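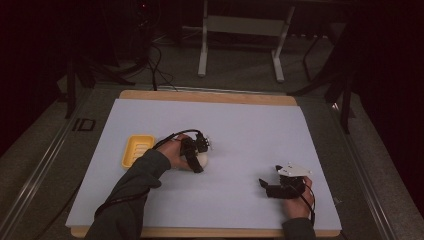 Kuo-hua Yeh

A Garkanlow é uma pinça manual de dois dedos, usada aos pares, concebida para construção doméstica ou em oficina partilhada. O operador segura uma unidade em cada mão e executa a tarefa diretamente sobre a mesa, enquanto o movimento fica gravado para o treino posterior de um braço robótico. O projeto nasceu na oficina Murirstead, a partir de uma pinça anterior, a Toma, que tinha um só dedo móvel.

Construção

Os dedos são blocos retangulares verde-escuros, com dois furos redondos na face superior. A versão atual é impressa em casa e revestida com tinta mate. O corpo inclui um pilar cilíndrico do mesmo tom, com um anel cor de latão embutido no topo. Cada par pesa 286 gramas sem os cabos, e a lista de materiais tem 41 peças, contando os parafusos.
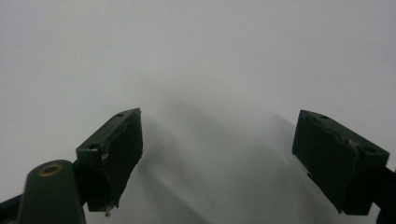 A montagem começa pelos braços pretos do mecanismo, que devem abrir e fechar sem folga antes de se fixarem os blocos. O aperto excessivo dos parafusos empena a peça impressa e desalinha as pontas. Na primeira série, o erro mais comum foi trocar o dedo esquerdo pelo direito, o que só se notava ao fechar a pinça.

O revestimento é o ponto fraco do conjunto. A tinta lasca nas arestas e deixa ver o material claro por baixo. O desgaste não altera a preensão, mas as lascas devem ser limadas quando começam a prender em tecido ou papel.

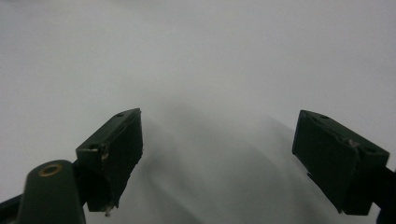 Dedos da pinça em posição aberta, sobre superfície clara.

Utilização

As sessões decorrem sobre uma placa de madeira coberta por uma folha clara, com objetos pequenos do dia a dia, como saboneteiras. O cabo de cada unidade corre por cima da mão. A calibração repete-se no início de cada sessão, com os dedos abertos e afastados de qualquer objeto.

Os registos são tratados no programa Arura, escrito pelo mesmo autor. O primeiro conjunto, concluído em março, reúne 3.000 demonstrações.

Ver também: Toma (pinça); Arura (programa); Murirstead (oficina).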